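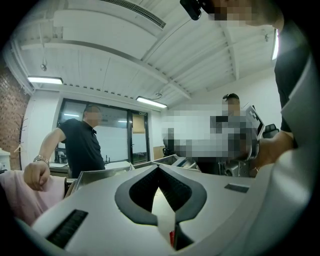
*The pink cloth in hand, with an office chair and good company further back.*

## Sorting-out day at Duston

Well, we got there in the end! After two false starts and a great deal of tea, the room at Duston has had its proper sorting out, and I promised everybody who asked (and a few who didn't) that I would put something up on the gallery page.

The pink cloth deserves its place at the top. It hangs in such soft folds, and I do think a bit of colour cheers up a working day, especially among all that grey and black. I'm rather taken with the silver wristwatch as well, catching the light on its links – very smart with a black polo shirt, and far smarter than anything I would wear for folding and carrying!

For those who like to know how these things go, we had 19 boxes on the list this time, four of them bound for Horum and two for the Palard store, where they'll stay until the shelves are ready. The rest are staying put at Duston. The old Brouwer inventory ran to 116 lines, a good many of them saying only "cloth, various", so I have been writing it all out again at the kitchen table in the evenings (slowly, with biscuits).

If you are missing a tablecloth or a cushion cover, do have a look through the Duston boxes before they go up on the high shelves in June. Bring a bag with you, and please put the lids back on.

Page last updated May 31, 2021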